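Reading time: 2 min

Kestska fan app review: paying to wait for reality TV gossip

9 September 2020

I've had Kestska on my phone since March, mostly to keep up with Brorholm, the lake house show everyone I know pretends not to watch. The pitch is cast news before the gossip sites get it. I have my doubts.

In one week it sent me 34 alerts, and 7 were the same rumor about a spinoff with the word "exclusive" moved around. The episode recaps are fine if you like adjectives. The cast pages are badly out of date, and the one for Orkarari still lists two couples who split up on air.

The paid tier removes ads and adds a "rumor meter." Mine sat on "likely" for a reunion special that the network had already turned down.
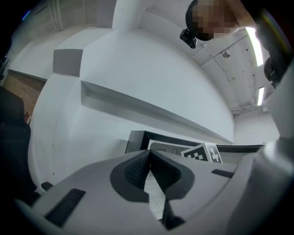

Does the paid tier get you news any sooner? Not that I could see. Alerts reached my free account and my paid one within the same minute.

Search works well, I'll give it that, and there are more than 142 shows in there. I canceled anyway and kept the free version for the finale.

Get our TV newsletter. Unsubscribe any time.

© 2020 Vávra Screen Notes | Contact | Back to top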